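Lindine demonstrations, cloth task, bedroom site
Notebook of Larasati Pillai, April

Start 9:40. Tirta is holding both grippers today, I am on the laptop and the notes. Hae-won asked that we write down everything we change between episodes, also the small things, so this entry will be long.

Target from Eleni is 95 good episodes for the bedroom set before we move to the kitchen. The Troncoso folder already had 2,156 episodes this morning, all sites together, but very few with two hands and soft cloth.

Before the first episode I did the usual: wipe the lenses, check the time sync of left and right, open and close each gripper 5 times with the fingers in view. The left one had a small delay on the first closing and then it was fine. I restarted the recording anyway.

Bed episodes. The clothes are on top of the quilted blanket and on the mat, and we leave them crumpled between episodes. Mitra's comment from the last review was that our start positions look too similar to each other, and she is right, I compared them.

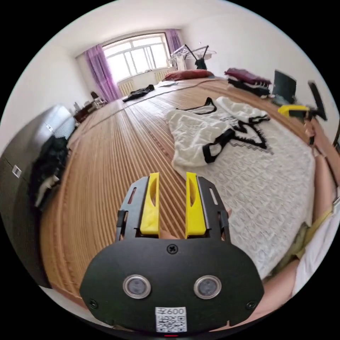

The difficult part is still the first grasp. With thin cloth the yellow tips must come almost parallel to the surface, and if Tirta goes in steep he takes the blanket together with the garment. He says that he feels it in the handle when this happens. The policy will not feel it, so I mark these episodes as "double grasp" and do not delete them. Question for Hae-won: does Stornemero read this tag or ignore it?

Speed. I asked Tirta to slow down in the approach and he became too slow everywhere, also in the transfer. We agreed on this: slow for the last 10 cm, normal for the rest. It looks much more natural in the replay.

Straps and lace are bad. They go into the slots of the metal brackets when the garment is turned over. We stopped two episodes for this. I would like to try a piece of tape over the slots, but Eleni should say yes first, I do not want to have two hardware versions in one set.

Floor episodes. Same two grippers, cloth on the wooden floor. The floor is glossy and near the window I expect trouble with tracking, so I noted the light for every episode. Tirta should keep the second gripper inside the view of the first as much as he can. When he reaches far to the side we lose the relative pose and the episode is only half useful.
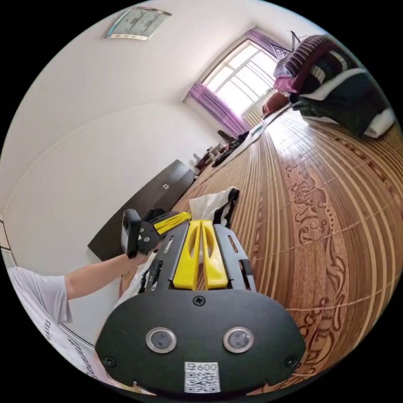 To do
Ask Eleni about the tape.
Send the double grasp list to Hae-won, with episode numbers.
Check the left gripper for the closing delay, compare with the Dallis unit.
Replay all floor episodes at half speed before they go in the Troncoso folder.
Charge both batteries tonight, the right one was low at the end.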